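자수 비즈랑 단추 보관, 다들 어떻게 하세요? (색깔별 vs 크기별)

작성자: 실타래서랍 | 12월, 월요일 오후

안녕하세요. 단추랑 비즈를 모은 지 꽤 됐는데 정리 방식을 바꿀까 해서 글을 올립니다.

지금은 색깔별로 나눠 놓고 씁니다. 흰색 계열, 갈색 계열, 파란색 계열, 금속, 나머지. 처음에는 편했는데 가디건 수선을 자주 하다 보니 불편해졌습니다. 가디건 단추는 단춧구멍 크기가 정해져 있으니까 결국 필요한 건 지름이 맞는 단추인데, 갈색 칸을 통째로 쏟아서 하나씩 자로 재고 있습니다. 지난주에는 같은 단추 네 개를 찾느라 저녁 시간을 다 썼습니다. 세 개까지는 금방 나왔는데 마지막 하나가 금속 칸에 들어가 있었습니다.

통은 칸막이 있는 플라스틱 상자를 씁니다. 뚜껑이 붙어 있는 걸로 통일했고요. 예전에는 유리병에 담았는데 선반에서 꺼낼 때마다 뒤에 있는 병이 안 보여서 그만뒀습니다.
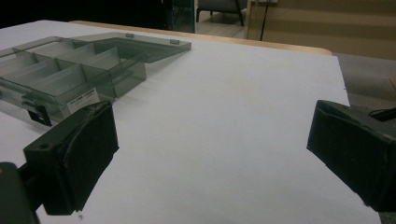 크기별로 바꾸면 비즈가 문제입니다. 비즈는 크기가 거의 같고 색으로만 구분하는 게 많아서, 단추와 비즈를 같은 기준으로 정리하는 게 애초에 무리인가 싶기도 합니다. 그렇다고 기준을 둘로 나누면 한쪽에 넣어야 할지 애매한 것들이 생깁니다. 진주 모양 단추 같은 거요.

수집용으로 따로 모으는 옛날 단추도 있는데 이건 200개가 안 됩니다. 대부분 Magdolna Dobos 선생님 수선 수업을 들을 때 얻은 것들이고, 쓰지 않고 보관만 합니다. 이쪽 보관법도 아시는 분 있으면 알려 주세요.

답글: 골무두개
단추는 무조건 크기별입니다. 저는 수선집에서 일했는데 가게에서는 색으로 나누지 않았습니다. 손님이 옷을 가져오면 먼저 단춧구멍을 재고, 그 크기 칸을 열어서 색을 고릅니다. 한 칸 안에서 색을 고르는 건 눈으로 금방 됩니다. 반대로 색 칸 안에서 크기를 고르는 건 자가 필요합니다.
칸 이름은 밀리미터로 적으세요. 대, 중, 소로 적으면 나중에 본인도 헷갈립니다.

답글: 물푸레
저는 반대입니다. 수선집이랑 집에서 취미로 하는 건 다르다고 생각합니다. 집에서는 옷에 맞춰 단추를 찾는 경우보다 "파란 단추로 뭘 만들어 볼까" 하고 여는 경우가 더 많습니다. 적어도 저는 그렇습니다. 크기별로 정리했다가 6개월 만에 되돌렸습니다. 칸을 열 때마다 색이 다 섞여 있으니까 손이 안 가더라고요.

답글: 골무두개
글쓴이는 가디건 수선을 자주 한다고 했습니다. 만들기가 중심이면 물푸레님 말이 맞는데 이 경우는 아닌 것 같습니다.

답글: 물푸레
비즈도 쓴다고 했잖아요. 비즈로 수선을 하지는 않을 텐데요.

답글: 실타래서랍 (작성자)
둘 다 합니다. 비율로 따지면 수선이 더 많고, 비즈는 겨울에만 합니다. 브로치를 만들어서 Jadusmont 장터에 조금씩 내고 있어요. 그래서 요즘은 비즈 통을 더 자주 엽니다.

답글: Rokeya Dissanayake
그러면 통을 아예 따로 두세요. 단추는 크기별, 비즈는 색깔별. 저는 한 상자에 같이 넣었다가 단추 밑에 작은 비즈가 깔려서 고생했습니다. 칸막이를 빼고 끼우는 상자는 밑에 틈이 있는 게 있습니다. 제일 작은 시드비즈는 그 틈으로 옆 칸에 넘어갑니다. 칸이 몸통이랑 붙어서 나온 상자를 쓰거나, 작은 지퍼백에 넣은 다음 칸에 넣으면 됩니다.
진주 모양 단추는 단추입니다. 뒤에 고리나 구멍이 있어서 실로 옷에 다는 물건이면 단추로 치세요.

답글: 올풀림
지퍼백은 비추합니다. 칸마다 백을 넣으면 열고 닫는 게 두 번이 돼서 결국 안 닫게 됩니다. 저는 Covevus에서 나온 뚜껑 달린 원통형 용기를 쓰는데 16개를 한 판에 꽂아 둡니다. 필요한 색만 뽑아서 작업대로 가져갈 수 있습니다. 단점은 자리를 많이 차지한다는 것이고, 판째로 엎으면 그날은 끝입니다. 뚜껑은 꽉 닫히는지 꼭 확인하세요.

답글: 골무두개
엎는 얘기가 나와서 하나 보탭니다. 칸막이 상자도 뚜껑 안쪽이 칸막이 윗면에 딱 닿는지 봐야 합니다. 뜨는 상자는 세워서 보관하면 안에서 다 섞입니다. 가게에서 확인하는 방법은 종이를 한 장 끼우고 닫은 다음 당겨 보는 겁니다. 쑥 빠지면 비즈용으로는 못 씁니다. 단추용으로는 괜찮습니다.

답글: 실타래서랍 (작성자)
종이로 해 봤습니다. 제 것 중 하나는 빠지고 나머지는 걸립니다. 빠지는 걸 단추용으로 돌리면 되겠네요.

답글: Ashraful Weerasinghe
옛날 단추 얘기는 아무도 답을 안 하셔서 적습니다. 재질부터 나누세요. 금속 단추는 다른 것과 같이 두지 않는 게 좋습니다. 녹이 옮아서 조개 단추에 얼룩이 생긴 적이 있습니다. 그리고 오래된 셀룰로이드 단추는 밀폐하면 안 됩니다. 삭으면서 나오는 기체가 안에 갇히면 더 빨리 상하고, 옆에 있는 금속까지 부식시킵니다. 시큼하거나 장뇌 비슷한 냄새가 나면 바로 골라내서 따로 두세요. 저는 중성지 카드에 실로 달아서 납작한 종이 상자에 넣습니다. 카드 한 장에 12개씩 답니다.

답글: 올풀림
셀룰로이드인지 어떻게 아나요? 인터넷에 보면 뜨거운 바늘로 찔러 보라고 되어 있던데요.

답글: Ashraful Weerasinghe
바늘은 하지 마세요. 셀룰로이드는 불이 잘 붙습니다. 단추에 자국도 남고요. 저는 손으로 문질러서 따뜻하게 한 다음 냄새를 맡습니다. 확실하지는 않습니다. 모르겠으면 그냥 셀룰로이드라고 치고 통풍되는 곳에 두는 편이 낫습니다.

답글: 물푸레
카드에 다는 건 보기에는 좋은데 실이 걱정됩니다. 저는 카드에 달아 뒀던 흰 단추 구멍에 실 색이 배었습니다. 남색 실이었어요.

답글: Ashraful Weerasinghe
염색 안 한 면실을 쓰면 됩니다. 금속실이나 철사는 쓰지 마시고요.

답글: Rokeya Dissanayake
카드에 어디서 얻은 단추인지도 적어 두세요. 연필로요. 저는 할머니 단추랑 시장에서 산 단추를 한데 섞어 버려서 이제 구분을 못 합니다.

답글: 실타래서랍 (작성자)
감사합니다. 일단 이렇게 하려고 합니다.
단추는 크기별로, 칸에 밀리미터 적기.
비즈는 색깔별로, 종이가 안 빠지는 상자에만.
옛날 단추는 카드에 달고 금속은 분리.
카드는 Boychuk 문구점에 중성지가 있다고 해서 30장 주문했습니다. 냄새나는 단추가 두 개 있어서 그건 오늘 종이봉투에 따로 빼 뒀습니다.

답글: 물푸레
크기 칸을 너무 잘게 나누지는 마세요. 저는 1밀리 단위로 나눴다가 절반이 빈칸이었습니다. 되돌린 이유 중에 그것도 있습니다.

답글: 골무두개
그건 동의합니다. 셔츠용, 가디건용, 코트용 정도로 구간을 잡고 그 구간의 밀리미터를 적으면 됩니다. 같은 단추가 네 개 이상 있으면 실로 꿰어서 한 묶음으로 두세요. 하나씩 찾는 일이 없어집니다.

답글: 실타래서랍 (작성자)
꿰어 두는 건 왜 생각을 못 했는지 모르겠습니다. 오늘 저녁에 갈색 칸부터 하겠습니다. 참, 고리 단추도 꿰어 두면 서로 긁히지 않나요?

답글: 골무두개
도금한 건 긁힙니다. 그런 건 꿰지 말고 작은 천 조각에 하나씩 달아 두세요.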